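Fruit Sorting at Home: the Henthorpe Gallery

Posted 21 August 2022

We've been gathering examples for the Pedetti sorting model since June, and the home sessions are my favorite part of the whole project! Lab tables are fine for getting started, but a real living room has all the clutter and odd light a learning system will have to live with later. This page covers the fruit task at Henthorpe: pick one up, put it down somewhere else, repeat until your wrist complains.

The set stands at 2,278 recorded picks, and 1,492 of those have been through review so far. The rest are in the queue on the Trurdale server, and we're working through them in the evenings.

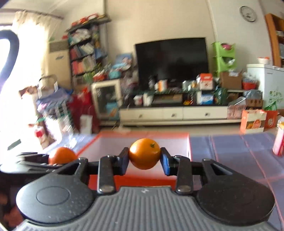
Each pick gets saved as its own short example, starting with the approach and ending when the fingers open again. We used to record long stretches and cut them up afterward, which was slow and made a mess of the labels. Short takes are so much nicer to work with - you can throw out a bad one without losing the good ones next to it.

Labels are kept simple. Every example gets the kind of fruit, where it started and where it was meant to go. Fumbles stay in if the person recovers and finishes the pick, and I think some of those are the most useful examples we have. Sani, our little labeling tool, now lets you mark a fumble with a single key (a small change, and I love it).
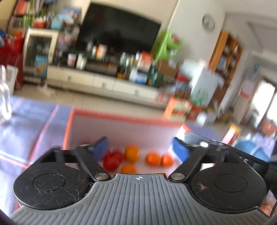 Mixed fruit is where the model has the most left to learn. The first version we trained was happy with one kind at a time and got muddled as soon as there were two. A tray like this one, with three tomatoes on the left and four tangerines to their right, asks a lot more of it: the colors are close, the shapes are close, and some of the fruit is partly hidden behind its neighbors. We have 46 mixed layouts on the list and I'd happily add more.

Next up is another round of training with the mixed picks included. I'll put the results on the Pedetti page as soon as they're in, along with the layout list for anyone who wants to try it at their own table.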